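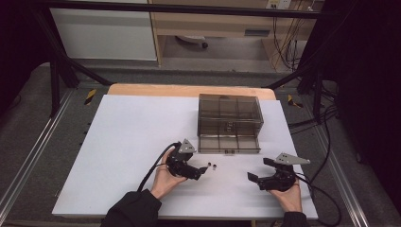
Call for Participants: Truton Hand-Held Gripper Kit

Farkitz invites applications from adults to take part in a paid user review of the Truton kit, a pair of hand-held grippers for recording small-parts sorting tasks. Sessions will be held at our Fasonley site throughout August.

Each participant will attend for 60 minutes and complete 14 short tasks — no previous experience is required. Participants must have full use of both hands.

Applications should be addressed to Viera Šimko, Product Trials, quoting reference 46.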